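switching to one set of sheets per bed, a thread. I gave away 281 pounds of linens (yes I weighed it, the donation place in Forkesness has a floor scale) and I have thoughts 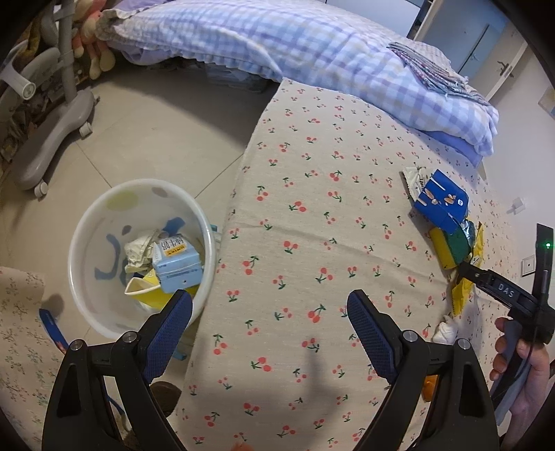 Okay so it started in June when the closet shelf came down on me. I'd been hanging on to sets from three apartments ago, flat sheets with no fitted sheet, pillowcases for pillows I don't own. My rule now is you only keep what you'd be happy to see on the bed on a bad Monday. The cherry print sheet passed, obviously, and so did the blue and white checked quilt with the ruffle. I will be buried with that quilt!!

2/ People keep asking what I do on laundry day with no backup set. I wash it in the morning and it's back on by dinner. Line in summer, dryer the rest of the year.

3/ Stuff I got wrong: tossed all the old flannel and then wanted rags. Keep 4 rags. Maybe 9 if you have a dog.

4/ The fancy set from Montecinos pilled after 15 washes. The cheap Pudar ones are still going and they've been through a stomach flu. Make of that what you will

5/ Folding a fitted sheet: I don't. I roll it up like a burrito and shove it in its own pillowcase. My mother has seen this and said nothing, very loudly

6/ Next up is towels (pray for me). If anybody's used the Fidivska waffle ones, do they get dry or do they stay kinda damp forever? Our bathroom has no window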